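Search this site Enter keywords Go

One Bowl Is Enough: The Case Against Nested Sets

Themis Stamatopoulos

Most kitchen shops will sell you mixing bowls in a nest. The nest looks efficient on the shelf, and the price per bowl is lower than buying singly. My argument is that for a household of one or two people it is a poor purchase, and that a single deep bowl of the right size does nearly all the work.

The case for the nest rests on storage. Four bowls stacked inside each other take up the footprint of the largest one, so the three smaller bowls appear to cost nothing. This holds only while all of them are clean and in the cupboard. In use, the set spreads. One bowl is on the bench, one is in the fridge with something under a plate, one is in the rack. The bowl you want is usually at the bottom of whatever remains, and getting to it means lifting out the others and putting them somewhere. The bench space that the nest was meant to save is spent every time it is opened.

I kept a tally on the inside of the cupboard door through March. Over the month I took out a bowl 84 times, and the second largest accounted for most of those entries. The smallest came out 4 times, always for eggs, and a mug would have served. The largest was used for bread dough on a Sunday and otherwise held the rest of the set. I make no claim that one kitchen settles the matter, but anyone who doubts the result can repeat it with a pencil.

The specification for the single bowl is short. It should be round, with no corners to scrape. It should be deep enough that a whisk does not throw liquid over the side. The lip should be rounded and even, as a sharp or folded lip holds flour paste and is tedious to clean. A plain interior with no moulded measuring lines is preferable. Measuring lines are hard to read through batter, and a jug does that job properly.

Colour gets dismissed as decoration, and I think wrongly. On a pale bench a white bowl is hard to see at the edge of your vision, and its rim is the part you catch with a sleeve. A strong colour separates the bowl from the surface. It also shows flour and sugar left on the inside wall, which a white bowl hides until it has dried on. My own preference is for the pink to dark red range.

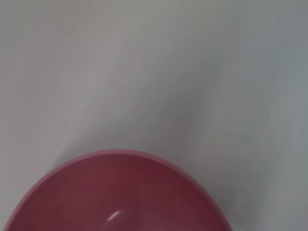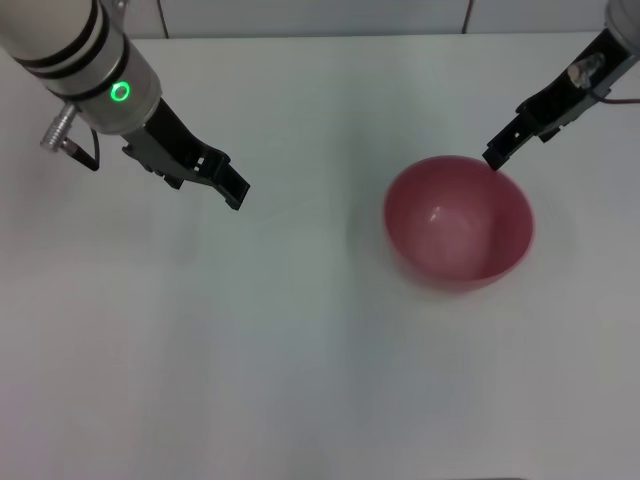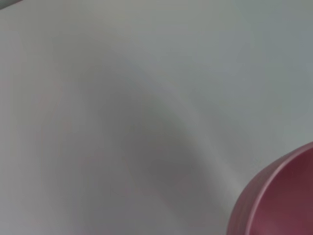

The pink bowl on a pale surface, empty each time.

The usual objection is that recipes call for several bowls at once: dry ingredients in one, wet in another, egg whites in a third. Most of these instructions can be reordered. Dry ingredients can be weighed onto a sheet of baking paper and tipped in from there. Wet ingredients can be mixed in the jug they were measured in. Egg whites are a fair exception, and people who make meringue regularly should own a second bowl. They do not need a fourth.

Price is the other objection. The Winik set at my local shop costs 40 dollars for four bowls, and the Tredeleo single costs a good deal more than a quarter of that. Divided by the number of bowls, the Winik wins. Divided by the number of times a bowl is used, it does not, and the second division is the one that matters to the person washing up. Jenetska sells its middle size separately if you write and ask, although the catalogue does not mention it. Rai stopped selling singles altogether, and I think that was a mistake.

There is also the matter of weight. A glazed ceramic bowl stays put while you stir, and a plastic one slides unless there is a damp cloth under it. Against that, the plastic bowl can be held in one hand and scraped out with the other – a motion most cooks make more often than hard stirring. I would take the lighter bowl and keep the cloth.

Anyone who already owns a nest need not throw it out. Put the second largest at the front of the cupboard by itself and move the others to a high shelf. Leave them there until something is cooked that needs one, and write down what it was.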